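I have held shares in Clamard since it was a vending business with one depot, and I have read every annual report it has put out. In February the company announced that its chief executive would step down and that the finance director would take over the same morning. The notice ran to two paragraphs. I want to set down how I read it, partly for my own records and partly because the comments under my last post asked what I would do with the holding.

First, the background. Clamard runs hot drinks machines and small staffed kiosks in hospitals, colleges and railway stations. It makes money in three ways: the margin on each cup, a fixed monthly rental where the site owner pays for the machine, and servicing contracts for machines owned by other people. The third is the smallest and the one I care about most. It needs little capital, the customers pay monthly, and when a customer does leave the engineer can be sent elsewhere.

The growth came from kiosks. Four years ago Clamard bought Warnwood, a kiosk chain with a decent name and poor leases, and paid for it almost wholly with bank debt. I wrote at the time that the price was high. I also wrote that it did not matter much, and there I was wrong. The leases had upward-only rent reviews, and the footfall figures used to justify the price came from the best trading year Warnwood had ever had.

## What the notice said

A change of chief executive at a listed company of this size normally comes with a handover period, a line of thanks and some comment on current trading. The Clamard notice had the thanks. It had no handover, and on trading it said only that a further update would follow "in due course".

I read an immediate effect as one of three things: illness, a disagreement, or a lender who wants somebody different across the table. Illness is usually stated, in general terms. Disagreements tend to leak. The third possibility fits best with a finance director being given the job, because a finance director is the person the bank already talks to. I have no inside knowledge and I may be wrong. The point is that the notice is consistent with it, and a shareholder has to plan on the unpleasant reading until something rules it out.

It is also worth noting who was left in the finance seat. The company has appointed an interim from outside, on a day rate. Interims are often very good. They also tend to be hired when there is a fixed piece of work to finish, and the obvious piece of work is the refinancing.

## The debt

The main loan falls due next year. It has two covenants. The first limits net debt to a multiple of earnings before interest, tax and depreciation. The second requires those earnings to cover interest a set number of times. Both are tested twice a year. At the last test the company passed both, and the report gave the headroom on the first but left it out for the second. In the previous report both were given.

I put weight on omissions of this kind. A company that has published a number for years and then stops has generally made a decision to stop. It takes no effort to leave the line in.

There are ways to reduce the debt. The kiosks could be sold, though a buyer will look at the same leases that I did. The rental machines could be sold and leased back, which raises cash now and costs more later. New shares could be issued, and at the present price that would be painful for anybody who did not take up their rights. The last option is to cut capital spending and wait, and I suspect that was the old chief executive's plan.

## Herkley as a comparison

Some readers will remember Herkley, which I followed for a while and never bought. It was in office catering and had a similar shape: a steady contract business with a chain of outlets bolted on with borrowed money. Its chief executive left in the same abrupt way, and the finance head moved up.

The new management did three sensible things. They stopped opening outlets. They published a site-by-site table showing which outlets lost cash after rent, and they went to landlords with that table before going to the bank. Most of the landlords preferred a lower rent to an empty unit. By the time the loan came up for renewal the bank was looking at a smaller company with a clear set of accounts, and it renewed on terms that were dearer but bearable.

The shareholders did not do well out of it in the short run. There was no dividend for 2 years, and the share price moved sideways for longer than that. The holders who sold on the day of the notice got a better price than was on offer for a good while afterwards. Those who stayed did come out ahead in the end, provided they had not needed the money.

I take two things from this. The quality of the contract business matters more than who is in charge of it. And the first full set of results under new management is worth more than any number of notices, since it is the one occasion on which they can put all the bad news in and blame none of it on themselves.

## What I am doing

My holding is 600 shares, bought in two lots. I have sold nothing. I have also turned off the automatic reinvestment of dividends, on the assumption that there may be none to reinvest, and because I do not want to add to a position by accident while I am unsure of it.
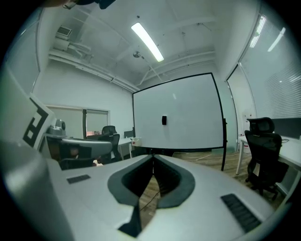
If the next results show the servicing division growing and the kiosk losses set out in full, I will keep all of it. If the servicing figures have been merged into another line, I will sell 400 and keep the rest as a reminder to read lease notes properly. If there is a rights issue I will decide when I have seen the terms. I have tried deciding in advance on rights issues and it has never been of use, as the discount is everything.

There is a question about the auditor as well. Clamard has used Fakhoury for as long as I have owned the shares. The firm is respectable and its reports have always been clean. The last one, however, listed the value of the Warnwood goodwill as a key audit matter for the second year running, and the wording was longer. The assumed growth rate was described as "within an acceptable range" where the year before it had been "reasonable". Auditors choose these words with care. I would expect a write-down at the full year, and I would expect the company to call it a non-cash item. That will be correct. The cash went out when they bought the business.

A write-down would not in itself breach either covenant, as far as I can tell from the definitions in the notes, which exclude impairments. It could affect the reserves available for paying dividends. The parent company balance sheet is the place to check that, and it is near the back of the report, after the group accounts. I had to read it a few times to work out which reserves could be distributed and I am still not certain about the merger reserve.

I have written to the company secretary to ask for the interest cover headroom. I asked the same question by email after the interim results and received a polite reply that sent me to the page from which the figure is missing. This time I have quoted the page. If they answer I will add the figure underneath this post, with the date of the test it refers to. The annual meeting is at ten in the morning at the depot, as usual, and questions from the floor are taken after the formal votes, so I will put it there if the letter goes nowhere.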